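Paper on the Table

Saturday, October 17, 2026

I have covered my work table with paper for long enough to have opinions about it, and Sigita Lill has asked me twice to write them down. The table is in the back room and gets used for bookbinding, for glazing compound, for cleaning bicycle parts, and in June for potting seedlings. Each job wants something different from the surface. Paper handles most of them if it is put down properly and taken up before it becomes a habit.

The choice of paper first. What is sold as kraft covers a wide range, and the label on the roll tells you little. The useful number is the weight, and the useful test is to fold a corner, crease it with a fingernail, and open it again. Light paper lies down flat at once and stays flat. Heavy paper remembers the roll and will lift at both ends for a day. Light paper also tears when you drag a casting across it, and it lets solvent through almost immediately. I use a heavy one for anything with metal and a light one for paste and glue. I do not keep anything in between.

Recycled kraft is softer and duller than virgin kraft and sheds more fiber. For binding, fiber matters. A loose fiber caught under a pasted endpaper shows as a ridge that can't be removed without lifting the sheet. For bicycle parts it makes no difference. Builder's paper, the reddish kind, is cheap and wide, but the color transfers when it gets wet. I had a set of text blocks with a pink fore edge before I understood where it was coming from.

Waxed and poly-coated papers hold water on top. This sounds like what you want until you spill something, at which point it runs to the lowest edge of the table and then onto your shoes. Uncoated paper holds the spill in one place long enough to find a rag. If the job is wet from start to finish, such as soaking off old spine linings, a tray is the right tool and paper is the wrong one.

Grain. Machine-made paper has a grain direction, nearly always running the length of the roll. It expands across the grain when it takes up moisture. On a table covered by a single length this means the sheet grows in width and the excess has to go somewhere. If both long edges are taped down hard, it goes up, in a row of low ridges parallel to the long side of the table. In my back room this happens every time the heating goes off for the season.

There are a few ways to deal with this. The first is to let the paper sit unrolled in the room overnight before fixing it, so that it is at the room's humidity to begin with. The second is to tape one long edge only and let the other float under a strip of wood or a couple of weights. The third is to mist the back of the sheet lightly, wait for it to relax, tape it all around while damp, and let it dry tight. Watercolor painters stretch paper this way. It gives the flattest surface by a wide margin, flat enough to draw on, but it takes an evening and the tension will pull low-tack tape straight off. It needs gummed tape, which then has to be soaked off the table. I do it once or twice a year and only on the board I use for that purpose.

Tape. General masking tape, the cream-colored kind, is a rubber adhesive on crepe paper. It sticks well on the first day and progressively too well after that. Left in sunlight it cures onto the surface and comes away in small pieces. Blue painter's tape is also crepe paper but the adhesive is usually acrylic, and it is made to release cleanly after days or weeks depending on the grade. The blue fades in a window, and in my experience that fading is a fair warning that it should come up soon.

Cloth tape should not be used on any table you care about. Packing tape is strong and thin, and pens won't write on it without smearing. Gaffer tape is excellent, costs too much for this, and leaves less behind than people fear if it is pulled slowly.

On pulling: fold the tape back on itself so the peel is close to flat against the table, and go slowly. A fast pull straight up is what lifts finish and tears paper. A hair dryer on low helps with old masking tape. If there is residue, mineral spirits on a folded cloth will take off the rubber kind. Acrylic residue responds better to isopropyl alcohol, but alcohol will also dissolve shellac, so know what is on the table. Mine is an oil finish and has survived both. Santeri Ojala's is shellac and has not.

Overlaps. If the table is wider than the roll, the sheets have to meet somewhere. Butt them and run tape down the joint, or lap them and tape the upper edge. I lap them, with the upper sheet on the side nearest me so that when I drag something toward my body it does not catch the edge. A knife blade will find a butt joint every time. It will also find a lapped one, but shallowly.

Cutting on paper is a bad idea in general. The blade goes through the paper into the table and you do not see the score until the paper comes up. Put a mat down. I have a gray self-healing one under a steel rule and I would replace it before I replaced almost anything else in the room.

Lines on the paper are worth the time if you do repeated work. I pencil a center line and a few squares, and lay tape over the ones that need to survive being rubbed. Tape has a width, so decide early whether a dimension runs to the near edge or the far edge of the strip and keep to it. I always work to the left edge and the bottom edge. Birutė Liepiņa works to centers, and when we shared a table for a batch of slipcases we produced 31 boards, of which the last few did not match the first few by exactly half a tape width.

To set out squares, start from the longest straight edge available, which is normally the table itself. Check that it is straight. Strike one perpendicular in the middle with a framing square, and measure everything outward from it in both directions. Measuring from one end accumulates the error at the other end. Check diagonals. Run all the strips in one direction first, then all the crossings on top, so that every crossing has the same layer uppermost and the whole thing can be peeled in reverse order without tearing.

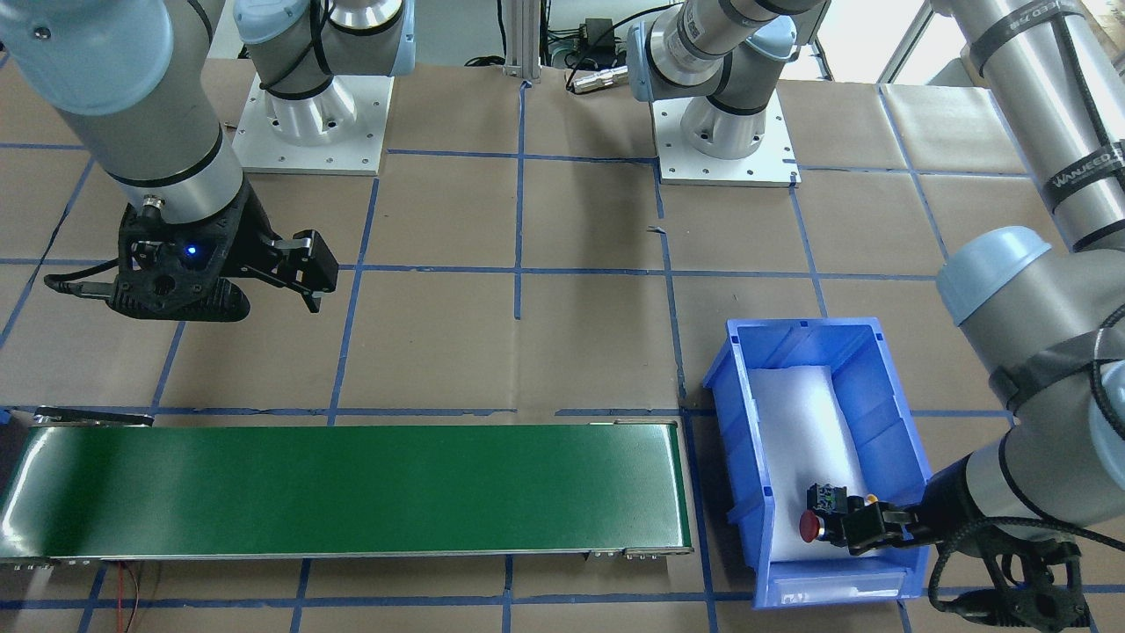 Brown paper in this one, with the blue tape run both ways.

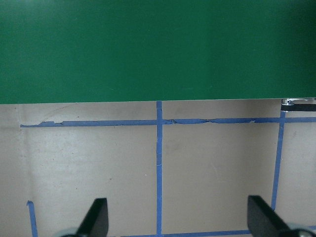
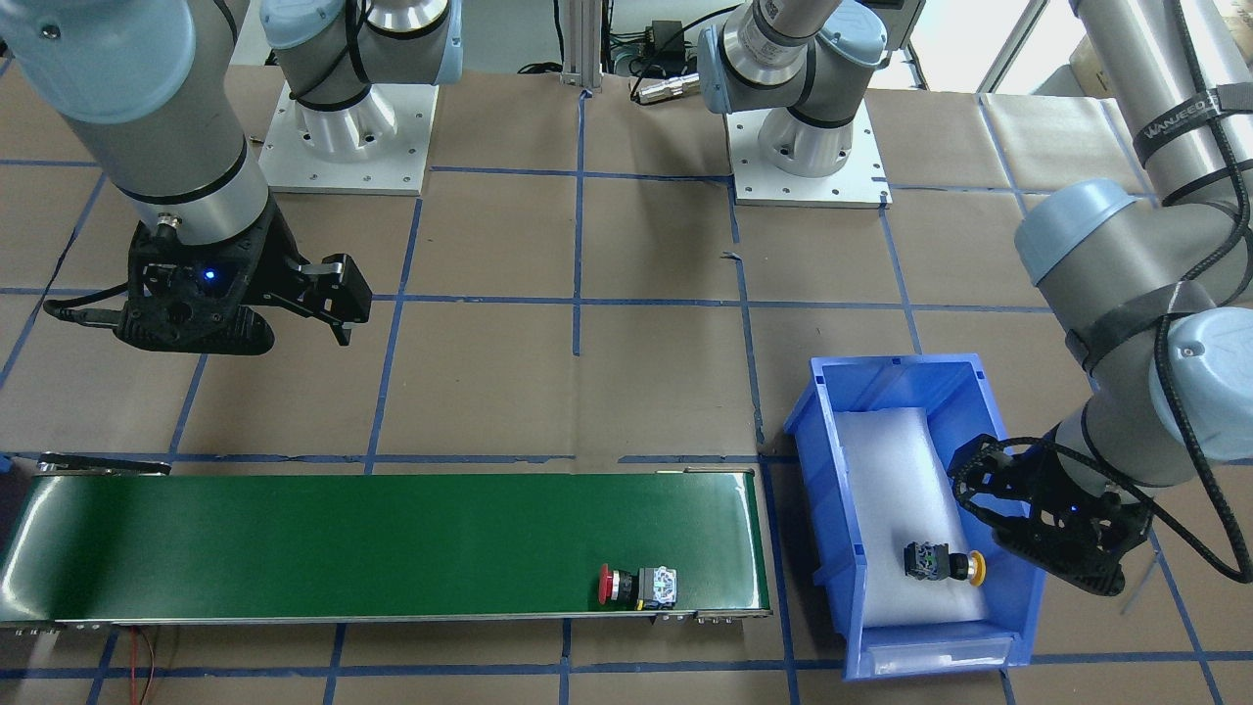
Tape laid in strips also does some structural work. A large sheet held only at its border is free to bubble in the middle. Strips spread the movement out over many small areas, each of which rises too little to notice. If you want the flatness of a stretched sheet without the soaking, this is the closest substitute I know of, on the condition that the tape reaches the bare table at both ends. Tape that stops short on the paper holds nothing down.

The crossings are raised by the thickness of the tape, and anything that has to sit level should not straddle one. This matters for gluing up a text block between boards. It does not matter for a flower pot.

When to change the paper: I used to wait until it looked bad. It is better to change it between kinds of work, whatever it looks like. Grit from a freewheel is invisible on brown paper and will scratch a leather cover with no difficulty at all. I now keep the greasy sheet rolled up behind the door with a rubber band on it and put it back down for greasy jobs. It has lasted very well. The clean sheet goes in the recycling as soon as there is paste on it, because dried paste is a good abrasive and silverfish like it.

Paper with oil or solvent on it must not be balled up in a bin. Linseed oil in particular heats as it cures, and crumpled paper holds the heat in. Spread it flat outdoors until it is stiff, then dispose of it.

For storage, rolls should be kept on end or hung from a dowel. Lying on a concrete floor, the bottom of the roll takes up moisture and the paper comes off wavy for its whole length, with the wave repeating at every turn. I lost most of a roll to this. The dowel cost nothing and is still a broom handle.

I have not tried silicone baking mats over the whole table, although I am told they work for epoxy. I have tried an old bedsheet. It holds grit and moves when you do.

Comments

Ivars Org
The grain point explains a good deal. I had assumed my table was warping. Do you find the ridges go down again when the room dries out?

Līga Laur
We used newsprint end rolls at the bindery for years. Free, very absorbent, and you throw it away after every pasting so it never gets a chance to dry. Too soft for your bicycle parts I would think.

Santeri Ojala
The shellac was fine until you came over with the alcohol.

Sigita Lill
Thank you for finally doing this. Which grade of blue tape are you leaving down and for how long? Mine came off the oak cleanly after a month but took some paint with it from the windowsill.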